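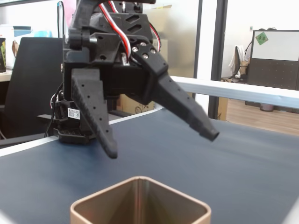

# Skanmont two-finger gripper kit

The Skanmont is a servo-driven gripper for small robot arms, made for people building one at home or in a shared workshop. You print the structural parts, we supply the rest. It is sold as a hardware kit with print files, or as a full kit with the parts already printed in matte black.

## What it does

Two tapered fingers open and close from a single servo through a jointed link. The tips are narrow, so the gripper can reach into open containers and pick up small parts from a tabletop. Each finger has a row of small round holes. Use them to tie on rubber pads, foam or your own tips.

The finger bracket is held on by four screws. Changing fingers takes a screwdriver and a few minutes, and the servo stays where it is.

## In the box

Hardware kit:

- One gripper servo with horn
- Servo leads, 372 mm, red, white and black
- Screws, nuts and pivot pins
- Print files on a memory card, also available as a download

The full kit adds the printed housing, link, bracket and one pair of fingers.

## Specifications

| | |
|---|---|
| Weight, assembled | 456 g |
| Maximum opening | 9 cm |
| Drive | One servo |
| Finger material | PLA or PETG |
| Mount | Aradine wrist plate, or drill your own |

The test gripper in our shop was run through 2,000 open and close cycles on one set of PETG fingers. The pivot pin was replaced once. PLA fingers work but they creep if the arm is parked with the grip closed, so leave it open when you switch off.

## Printing notes

Print the fingers flat, with four walls. The housing needs supports under the slanted cutouts if your printer struggles with overhangs. A slightly grainy surface is fine and does not need sanding. Clean out the pivot hole with a drill bit before you fit the pin. It should turn freely by hand with no side play.

## Wiring

Route the servo leads down through the middle of the housing and leave a loop at the top. The wrist needs that slack. Leads pulled tight will work loose at the connector. Check the full travel of the wrist by hand, power off, before the first run.

The servo must have its own supply. Do not power it from the pins of a microcontroller board.

## Fit with other arms

The gripper bolts directly to the Aradine arm. For the Clestness you need the adapter plate, sold separately. Older Clestness arms shipped before February have a different hole pattern, so measure before ordering.

## Ordering

Kits are packed and shipped by Alhassan. Spare fingers, pins and lead sets can be added to any order. Printed parts are made in batches and may take longer than the hardware kit.

Page updated December 17, 2020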